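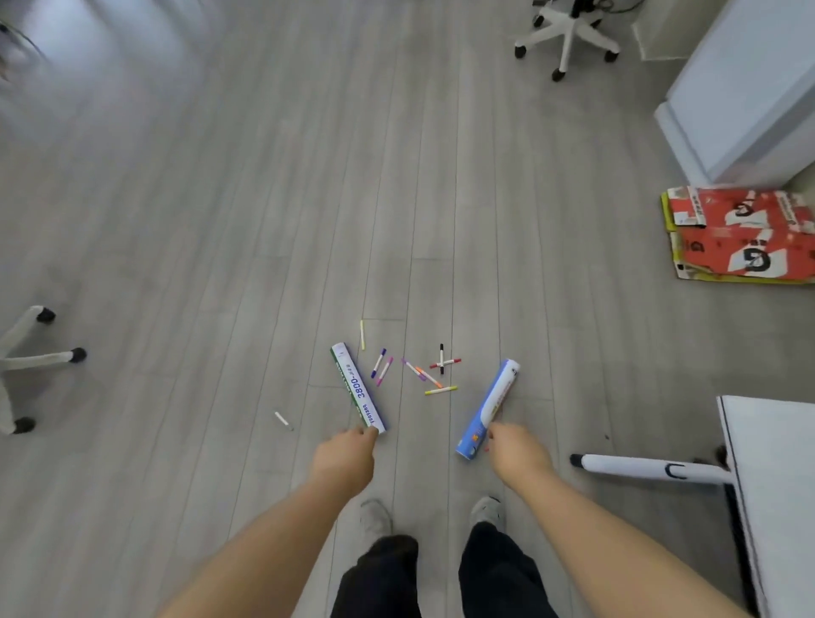 Equipment Review: Grevton Indoor Badminton Net, Portable Model

Last updated: 12th October

Search reviews Enter keyword

The Grevton portable net was assessed over one indoor season at the Kisau Recreation Center, where it replaced an older Vemetti set. The review was prepared by Sigita Petrauskas, program coordinator. The center paid the full retail price.

Assembly

The frame comes in 11 sections, joined by spring buttons. Two adults can raise it in about seven minutes once they know the order of the poles. The printed instructions are poor, and the drawing for the base shows the feet turned the wrong way. Staff now keep a corrected copy in the carry bag.

Performance in use

Net height holds well at the posts. The center of the net drops slightly during long sessions and must be tightened between games — a minor task, but one that beginners tend to forget. The rubber feet left no marks on the hall floor. Players who had used the Vemetti set found the Grevton tape easier to see under the hall lights.

One spring button failed in February. Grevton sent a new part free of charge, although the request had to be made twice.

Storage

The bag weighs 34 pounds when full and has a single short strap. It should have wheels. The zipper is strong and the pole sleeves are clearly labeled. The Tedesco bag used for our volleyball net is better in every respect and fits the Grevton poles with room to spare.

Recommendation

The net is suitable for schools and community halls that set up and take down courts on the same day. It is not recommended for match play, for which fixed posts remain the better choice. Spare buttons should be ordered with the net.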